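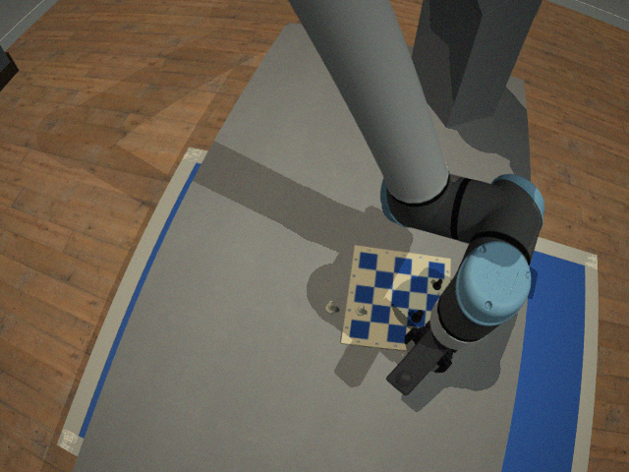 Simulated scores only mean something if they put the policies in the same order as the real bench does, a reader wrote after our October call, and asked why anyone should give up an afternoon to watch a rendered arm.

The question is a fair one, and it is the question the Drallinero study is set up to answer. We are looking for participants for its second stage.

Call for participants: human judgement of simulated manipulation episodes
Project: Drallinero, stage two
Site: Halix, Vullitden campus, or remote
Posted: 24 March 2022

Background

Robot control policies are now often compared in simulation before they are run on hardware. A policy is given a short instruction, such as moving a game piece onto a board, and the simulator reports whether the goal condition was met. The report is a single yes or no, computed from object positions at the end of the episode. It takes no account of how the arm got there. A piece that is dragged across the board and happens to stop on the correct square scores the same as one that is lifted and placed.

In stage one we collected 700 simulated episodes and matched a subset of them to runs on a physical arm. The automatic score and the physical outcome agreed well for simple reaching and poorly for placing small pieces. Most of the disagreement came from episodes in which the gripper was close to a piece and contact was brief or partial. When members of our own group watched these episodes, they could often tell that the physical run would fail. We do not yet know whether people outside the group can do the same, or how much of their judgement can be predicted from the arm's motion alone.

Stage two measures this. The outcome will be a scoring method, provisionally called Strobel, which combines the automatic result with a model fitted to human ratings. We will report the method whether or not it improves on the automatic score.

What participants do

Each participant rates 60 episodes in one session. The episodes are rendered from a fixed viewpoint and cover one family of tasks: placing, removing and moving small black or cream pieces on a blue-and-cream checkered board with a single arm. Playing the game is not part of any task, and you do not need to know the rules of any board game.

For every episode you will:

read the instruction given to the policy
watch the episode once at normal speed
state whether the instruction was carried out
rate how likely the same motion would be to succeed on a physical arm, on a scale of one to seven
mark the moment, if there was one, at which you changed your mind

You may replay an episode once after giving your first rating. Both ratings are kept. Some episodes are shown twice, at separate points in the session, so that we can estimate how consistent each rater is. They are not flagged on screen.

A session takes 80 minutes with one break. The first part is practice and is not analysed.

Conditions

Participants are assigned at random to one of three display conditions. In the first, episodes are shown with full lighting and shadows. In the second, shadows are removed and everything else is unchanged. In the third, shadows are kept and the camera is moved to a second fixed position. We expect cast shadows to help people judge the height of the gripper above the board, and would like to know by how much – the present renderer spends a good part of its time on them.

You will be told which condition you were in after the session.

Who can take part

We need 230 participants in two groups. The larger group has no background in robotics. The smaller group has at least one year of hands-on work with robot arms, in research, manufacturing or maintenance. Please say on the form which group you belong to. If you are unsure, describe the work in a sentence and we will decide.

All participants must:

be 18 or older
have normal or corrected vision
be able to tell the two piece colours and the two square colours apart on a short screening test
not have taken part in stage one

Remote participants need a laptop or desktop computer. Phones and tablets can't be used, as the episodes are shown at a fixed size. On-site sessions are run in the Halix test room in Vullitden and use our display, which has been calibrated for colour and brightness. Part of the analysis compares on-site and remote ratings, so we would be glad to have more people on site than we had in stage one.

Payment

Payment is by gift card or bank transfer and is the same in both groups. It does not depend on how closely your ratings match the physical results. If you stop early you will be paid for the portion completed.

Data

We record your ratings, response times, replays and answers to a short background questionnaire. We do not record audio or video of you. Ratings are stored under a participant code, and the list linking codes to contact details is destroyed once payments have been made. The coded ratings will be released with the episodes. You can withdraw your data at any time before the linking list is destroyed, and you don't have to say why.

Limits of the study

The results will apply to one arm, one gripper and one type of object. The physical runs were made with the same model of arm as the simulated ones, but the surface friction of the pieces was estimated and may be off. We don't claim that raters who do well here would do well with cloth, liquids or larger objects. A later stage may look at those if there is funding for it.

How to apply

Fill in the participant form on the Drallinero project page. You will be sent the colour screening test, then a choice of session times. On-site participants will also get directions and a parking permit on request. The test room is on the ground floor and has step-free access from the rear entrance.

Questions about the procedure, the scale or the ethics approval can be sent through the same form using the comments field. Places in the experienced group are filled in order of application.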